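March, morning, second entry

Picking up from the last entry on the comment coding. We finished the pilot pass on the Urkow town forum threads, the ones about the shelter rezoning, and I want to get the problems down before we start on the Plullitz set.

What we did: two coders, same 41 threads, no talking until both were done. Each comment gets one code for tone (civil, sharp, hostile) and one for whether it answers the comment before it. Then we compared.

Agreement on "answers the comment before it" was good. Agreement on tone was poor, and nearly all of the trouble sits between sharp and hostile. Civil was easy. We both know civil when we read it, or at least we have the same idea of it, which may be a problem of its own since we share an office.

Cases where we split:

- "Maybe try reading the proposal." One coder had it sharp, the other hostile. No insult in it, but it assumes the other person is lazy.
- Sarcastic thanks. "Thank you for explaining my own street to me." Same split.
- Comments that are polite to the person and brutal about a group. The codebook says nothing on this. It matters a lot for the rezoning threads, where people are careful with their neighbors and not at all careful about the people who would use the shelter.

The third kind is the one I'd fix first. If we only code how posters treat each other, a thread can come out as civil when most of what's in it is contempt for people who aren't in the room. I don't think we can report that as a civil thread and leave it there. Proposal: add a target code (other poster, official, outside group, no one) and keep tone separate. It adds time per comment but the training sheet hardly changes.

Talked about whether to merge sharp and hostile. Against it for now. The whole point of the Urkow threads was to see whether arguments move from one to the other over the length of a thread, and a merged code would hide that. If agreement is still bad after the next pass, we merge and say so in the write-up.

Side note on deleted comments. Tabrizi (the archive tool) keeps a placeholder with a time but no text. Seven threads have long runs of placeholders, always in the middle. We can't code tone on those, obviously. What we can do is look at the comments on either side. In five of the seven, the comment right after the gap is a plea to calm down, or somebody saying they're done with the thread. I've been marking these as "gap" in the answers column so they don't count as non-replies. Please do the same. The first pass counted them as non-replies and made those threads look more disconnected than they were.

Also, the export drops line breaks. Quoted text and the poster's own words run together, and at least one comment was coded hostile on the strength of a sentence the poster was quoting in order to object to it. Check the live page when a comment seems to contradict itself.

On the moderator question. Urkow has an active moderator and Plullitz doesn't. I had written in the plan that this gives us a comparison. On rereading, I think that's too strong. The towns differ in size, the Plullitz threads are mostly about school boundaries, and people there post under full names. Any of those could account for a difference in tone. I've changed "comparison" to "two cases" in the plan. If we want a real comparison we need a forum that changed its rules partway through. Punier might have done this when it moved to the new site, but I haven't found the old posting rules yet. 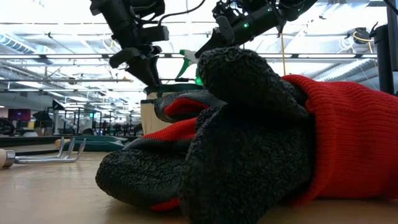 Things I'd like to settle before anyone codes another thread:

1. Target code, yes or no. I'm for it.
2. What to do with a comment that is civil for four paragraphs and hostile in the last line. Right now one coder goes by the whole and the other by the worst sentence. I'd go by the worst sentence and note it, but I can be talked out of that.
3. Whether capital letters alone are enough to move a comment up a level. The codebook says yes. Some older posters on Urkow write everything in capitals, including the thank-yous, so I'd say no.

Retest plan: pull five threads neither of us has seen, code them with the revised sheet, compare the same afternoon. If tone agreement comes up, start Plullitz. If it doesn't, we write out ten or so borderline comments with the agreed code beside each and use that as the reference.

One thing I noticed and don't know what to do with yet. The threads with the most replies that really answer each other are often in the sharp range. The very civil threads are short, and a lot of the comments in them don't respond to anything. People say their piece and leave. Too few threads to claim anything, and I coded some of these myself, so I may be seeing what I want to see. Leaving it here so it's on record before the second pass.

Still to do: send the revised sheet around, fix the export, find the Punier rules.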